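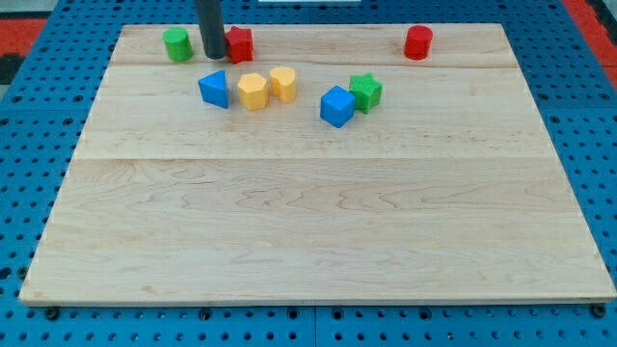 Posted by Rodica Dinu
Product notes, Ovemell Flalla hand-teaching kit

Hi! I'm Rodica, I look after the Flalla at Ovemell, and I get to write this page because I'm the one who answers the mail about it. So it's going to read a bit like my mail. If you want the dry version with the torque tables, ask for the data sheet and I'll send it over.

The Flalla is our kit for showing a robot arm a job when you'd rather do the job than type it in. You do it a few dozen times, the kit records what the arm did and what the cameras saw, and you end up with a tidy stack of demonstrations you can train on. There are two ways to do the showing, and people get surprisingly loyal to one or the other.

Showing it by hand

You grab the arm by the collar above the gripper, squeeze the ring, and the joints go soft. Then you walk it through the job. It's wonderful for slow, close work, like getting a gripper finger down between a green cylinder and a red star without bumping either of them. You feel the contact in your wrist, so you stop when you should stop. The drawback is that your own arm ends up in the camera view. Some training setups don't mind and some mind a lot, so ask whoever is doing your training before you record a whole week of it. (I have had that phone call. More than once.)

Showing it by remote control

This is the Enache handle, a small copy of the arm that sits on your desk. You move the little one, the big one follows. Your hands stay out of the picture, you can sit down, and after an hour or so it starts to feel pretty natural. Fast sorting jobs go much better this way. You do lose the feel, though. There's a light buzz in the handle when the gripper meets something, and I like the buzz, but I won't pretend it's the same as having your hand on the arm.

You can switch between the two in the middle of a session. Each recording gets tagged with the method you used, so you can pull them apart later if you need to.

The practice set

Every kit ships with a set of shape blocks and the wide maple board they sit on. I fought for that board! The earlier kit had a sheet of white plastic that threw glare straight into the overhead camera, and everybody's recordings from noon to three were a mess. Maple is pale enough that the reds and greens and blues stand out, and the grain gives the camera something to look at besides a blank field. It just rests on the table, so you can lift it off when you're ready for your real parts.

The blocks are cylinders, stars, a cube, a triangle, a pentagon and a heart. We picked shapes that ask for different grips. A cylinder forgives you from any side. The cube wants you square to its faces, and if it's been set down at an angle you have to turn the wrist to match, which makes it a very good first lesson. The heart is the one that makes people mutter. Take it across the lobes and it likes to twist away from you, so come in front to back and go easy on the squeeze.

Colors repeat across shapes on purpose. If all the stars were red, your model could learn "red" and you'd think it had learned "star." With a red star and a green star on the same board it has to look a little harder.

A first job to try

Set the blocks along the back of the board and leave the front clear. Put a couple of them close together, the yellow heart and the yellow pentagon for instance, and give the others more room. Now bring one block at a time down to the open wood in front. That's the whole job. Do it until you're bored, then shuffle the blocks and do it again.

The shuffling matters more than people expect. My colleague Delia Sandu once recorded 146 runs with the blocks in the same places every time, and the arm she trained was flawless until I slid the cube over by the width of my thumb. She has forgiven me. Move things a little between every run, and let a few runs be clumsy. If you fumble a pick, recover and keep going, and keep the recording. Those fumbles are how the arm learns to get itself out of trouble.

What's in the box

Release collar with squeeze ring
Enache handle with desk clamp
Overhead camera and wrist camera, with mounts
Recorder with 600 GB of storage
Foot pedal (start, stop, throw that one away)
Maple board and shape blocks
Sterach software, one seat

The arm and the gripper are not included. The collar fits most arms with a standard round flange, but send me your model name before you order and I'll check it. It takes me five minutes and saves you a return.

The table isn't in the box either. Any flat, steady surface will do. I'm fond of perforated panels myself, since you can bolt the camera mounts down and they stay put, and cameras that stay put will save you more grief than anything else on this page.

About the software

Sterach is where you look through what you recorded. Runs line up side by side, you can scrub through both cameras together, and you can trim the dead time at the start where you were still reaching for the pedal. It exports to plain folders with video and joint readings. We don't lock any of it up. If you have your own training code, point it at the folder and off you go.

One thing I'd like fixed and isn't yet: renaming a whole batch is slow. It's on the list for May.

Price and ordering

The full kit is $3,336. If you only want to teach by hand, you can leave out the Enache handle and pay $2,759, and you can add the handle later without sending anything back. Extra Sterach seats are sold separately, and schools should write to me first about those.

We build in small batches, so there's sometimes a wait. I'll tell you how long when you write. Spare blocks are cheap and I recommend a few, especially the cube, which rolls under things far better than a cube should.

Questions go to the contact form with "Flalla" in the subject line, and they come to me. Mornings are best if you want to talk on the phone.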